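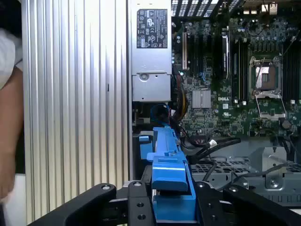 Vivumero Forms는 회사 안의 컴퓨터 한 대에 설치해서 쓰는 웹 양식 프로그램입니다. 신청서, 설문, 점검표를 브라우저에서 만들고, 들어온 답변은 외부 서버로 보내지 않고 그 컴퓨터의 디스크에 저장합니다. 새로 서버를 구입하실 필요는 없습니다. 사무실에서 흔히 쓰는 데스크톱 컴퓨터에도 설치할 수 있습니다. 다만 저장 공간이 충분한지는 설치 전에 꼭 확인해 주십시오.

제품 개요

Vivumero Forms는 Clindholm에서 개발하고 Himden이 한국어판을 공급합니다. 현재 판매하는 것은 버전 3입니다. 버전 2를 사용하시는 고객은 양식과 답변을 그대로 옮길 수 있습니다. 옮기는 작업은 관리자 화면의 "가져오기" 메뉴에서 진행하며, 작업하는 동안에는 양식 접수가 잠시 중지됩니다. 접수가 적은 저녁 시간에 하시는 것을 권합니다.

양식 만들기

입력 항목은 12종류가 준비되어 있습니다. 한 줄 글, 여러 줄 글, 숫자, 날짜, 시간, 하나 선택, 여러 개 선택, 목록 선택, 파일 첨부, 서명, 주소, 계산 항목입니다. 항목을 왼쪽 목록에서 끌어다 놓으면 양식에 추가되고, 순서는 나중에도 바꿀 수 있습니다. 앞의 답에 따라 다음 항목을 보이거나 숨기는 조건도 넣을 수 있습니다. 조건이 여러 개일 때에는 위에 있는 조건부터 적용되므로 순서에 주의하여 주십시오.

계산 항목은 숫자 항목끼리의 더하기, 빼기, 곱하기, 나누기를 지원합니다. 날짜 사이의 일수 계산도 됩니다. 문자열을 합치는 기능은 아직 없습니다.

답변 관리

접수된 답변은 표 형식으로 보입니다. 열의 너비와 순서를 사용자마다 따로 저장할 수 있고, 검색 조건에 이름을 붙여서 다시 사용할 수 있습니다. CSV와 XLSX 파일로 내보낼 수 있으며, CSV는 문자 인코딩을 UTF-8과 EUC-KR 중에서 선택합니다. 오래된 회계 프로그램에 넣을 파일이라면 EUC-KR을 먼저 시험해 보시기 바랍니다.

답변마다 담당자를 지정하고 상태를 "접수", "처리 중", "완료"로 나눌 수 있습니다. 상태 이름은 바꿀 수 있지만 상태를 새로 추가하는 것은 Office판에서만 가능합니다. 담당자가 바뀌면 새 담당자에게 메일이 갑니다. 메일을 받기 원하지 않는 분은 개인 설정에서 끄시면 됩니다.

알림 메일

양식마다 알림을 받을 주소를 지정합니다. 메일은 고객사의 메일 서버를 통하여 발송되므로 SMTP 주소, 포트, 계정 정보가 필요합니다. 설정 후에는 "시험 발송" 단추를 눌러 주십시오. 메일이 도착하지 않으면 스팸함을 먼저 보시고, 그 다음에 발송 기록을 확인해 주십시오. 발송 기록에는 메일 서버가 돌려준 오류 문장이 그대로 남습니다.

백업

백업은 매일 정해진 시각에 자동으로 실행됩니다. 처음 설정은 오전 3시입니다. 컴퓨터가 꺼져 있으면 다음에 켜졌을 때 실행됩니다. 백업 파일은 다른 디스크나 네트워크 폴더에 저장하도록 지정하실 수 있고, 같은 디스크에 저장하도록 하면 관리자 화면에 노란색 경고가 계속 표시됩니다. 첨부 파일을 백업에서 제외하는 설정도 있습니다.

사용 사례

Kleinschmidt의 시설 관리 부서에서는 종이로 받던 수리 신청을 Vivumero Forms로 바꾸었습니다. 첫해에 접수된 신청은 1,746건입니다. 담당자 Yolanda Tillman 씨의 의견을 전해 드립니다. "신청하는 사람이 사진을 같이 첨부하니까 현장에 두 번 가는 일이 줄었습니다. 처음에는 항목을 너무 많이 넣어서 불평이 있었고, 그 후에 반으로 줄였습니다."

제품 구성

Basic판: 관리자 1명, 양식 수 제한 없음, 메일 알림, 자동 백업.
Office판: Basic판의 모든 기능, 관리자 수 제한 없음, 상태 추가, 부서별 권한, 변경 기록.

두 가지 모두 한 번 구입하시면 기간 제한 없이 사용할 수 있습니다. 업데이트는 구입 후 12개월 동안 무료로 제공합니다. 그 후에도 프로그램은 계속 동작하지만 새 버전을 받으시려면 연장이 필요합니다. Basic판에서 Office판으로 바꾸실 때에는 차액만 내시면 되고, 다시 설치하지 않고 새 라이선스 키만 입력하면 됩니다.

설치 전에 확인하실 사항

설치하는 컴퓨터는 항상 켜져 있어야 합니다. 절전 모드는 꺼 주십시오. 사내 네트워크에서 고정 IP 주소가 필요하고, 방화벽에서 사용할 포트를 열어야 합니다. 외부 인터넷에서 접속하게 하실 경우에는 SSL 인증서를 준비해 주십시오. 인증서 갱신은 프로그램이 대신 하지 않습니다.

한 라이선스는 컴퓨터 한 대에 해당합니다. 컴퓨터를 교체하실 때에는 이전 컴퓨터에서 라이선스를 해제한 후 새 컴퓨터에 등록합니다. 고장으로 해제할 수 없는 경우에는 주문 번호를 적어 문의해 주시면 저희가 해제해 드립니다.

문의

구입 상담은 Yuzhen Tang, 기술 문의는 Évan Collet이 담당합니다. 한국어와 영어로 답변해 드립니다. 기술 문의를 보내실 때에는 버전 번호와 오류 화면을 같이 보내 주시면 답변이 빨라집니다. 버전 3의 한국어 설명서는 3월에 개정되었으며 다운로드 페이지에서 받으실 수 있습니다.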